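Plotgate data tools: bagged-produce set, wrist views

Posted in March by the Plotgate tooling group
6 min read
Search this repository Go

plotgate-bags holds wrist-camera recordings of a two-arm tabletop cell working with thin plastic bags, a green scalloped dish and artificial produce. It exists to test the perception and grasp-planning code in Plotgate, and it is laid out for that code first. Other loaders can read it, but the field names will look odd without the Plotgate schema at hand.

The set contains 60 episodes. Each episode directory has one video stream per wrist, a joint log, a gripper log and a meta file. Video and logs share one clock. Timestamps are integers in milliseconds; divide by 1000 before passing them to anything that expects seconds. The converter does this for you, the raw reader does not.

Film is the hard case. A fold held between the fingers can take up half the view of the wrist that holds it, and printed artwork on the film moves and shears with the fold. Feature trackers lock onto the print and report camera motion that the joint log does not support.
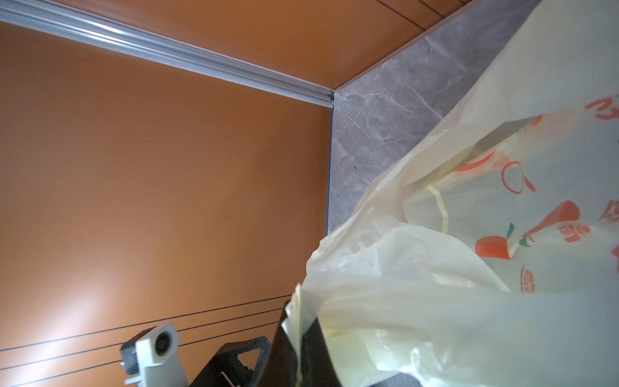
Which source should the planner trust when the tracker and the joint log disagree?
The joint log. Visual odometry is kept in the files as a diagnostic channel only, and the planner ignores it unless use_vo is set.

Labels

Masks come in three classes: film, rigid and gripper. Film covers every part of a bag, including loose flaps and handles. Rigid covers the dish, the tabletop and the produce where it is seen directly. Produce seen through film is labeled film, with the attribute behind_film set on the region. Early drafts used a separate class for this and the annotators could not agree on its borders.

Openings in the film get a polygon of their own. The polygon is drawn along the visible edge of the plastic and is left open where the edge folds under. Do not close it in preprocessing. The mouth estimator reads the open ends as a cue, and closing them puts the approach vector on the wrong side of the bag.

Both arms can appear in one wrist view. Instance 0 is always the arm carrying the camera, instance 1 the other arm.
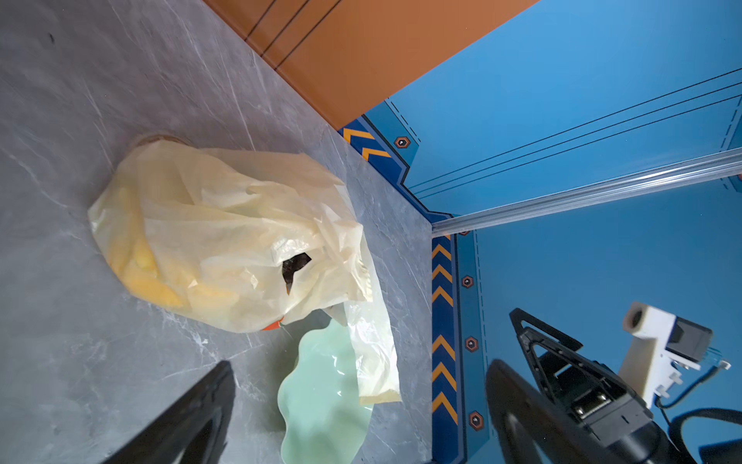 Release notes, vol. 2, no. 4, p. 38

Changes to the mouth estimator

The estimator now runs at the control rate of the planner instead of once per grasp attempt. On each tick it fits a plane to the opening polygon, takes the normal, and rejects it if the fit residual is above mouth_tol. A rejected tick reuses the last good normal for up to 41 ticks. After that the arm holds position and the episode log records MOUTH_LOST.

Depth is not used here. Depth on translucent film returned a mix of the near surface and whatever was behind it, and smoothing made it worse. The depth keys are still accepted in the config file and have no effect.

Object detection uses the Matar head, trained on produce with no film in view and then tuned on this set. Known weak spots:

- stacked or touching items of different kinds are sometimes merged into one box
- grape bunches are split when a leaf or a fold crosses them
- the bitter melon is reported as two objects when its two colors are evenly lit
- decals on the side panels trigger false detections unless the workspace mask is on

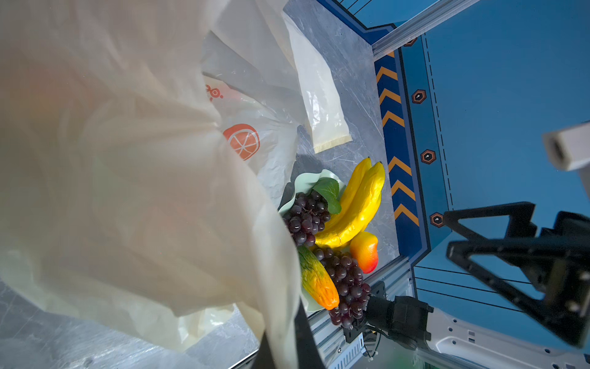 The workspace mask is a polygon in the table frame, projected into each wrist view from the joint log. It is stored once per calibration and must be regenerated after any change to the camera mounts. Run tools/project_mask on one episode and check the outline against the table edge before converting the rest. A mount that has rotated slightly still produces a plausible mask, so look at the corners – the middle of the edge tells you very little.

Planning

The Patrício planner takes the mask, the detections and the mouth normal and returns a short list of grasp candidates. Candidates that cross film are kept, with a cost set by film_penalty. At zero the planner reaches through the bag as if it were absent. At high values it refuses most grasps near the opening. The shipped value is a compromise for this cell and should be tuned for any other.
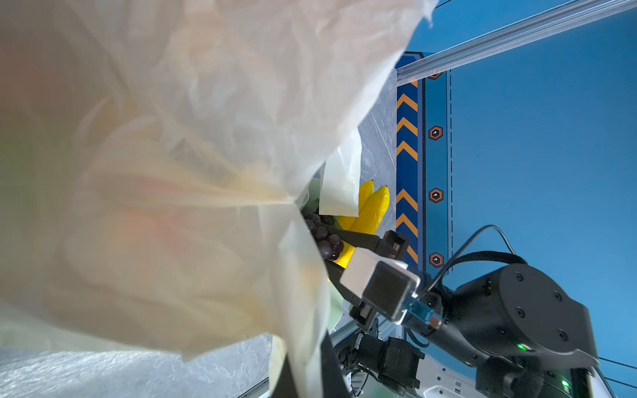
Two-arm candidates are checked for collision with a padded capsule model. Cables are not modeled. The padding on the forearm is large enough to cover the loops in normal poses, but keep the joint limits in cell.yaml if you retarget the arms.

Converting

Use oklow convert with the episode directory and an output path. Oklow writes one shard per episode and does not resume a partial shard – delete it and run again. Masks are run-length encoded on write. Pass raw_masks if your loader cannot decode them.

Known issues

Gripper width is commanded width, not measured width. Contact with thin film does not show in it.

Exposure is automatic on both wrists, and brightness steps are present when film moves close to the lens. The brightness_step flag in the meta file is set by hand and is incomplete.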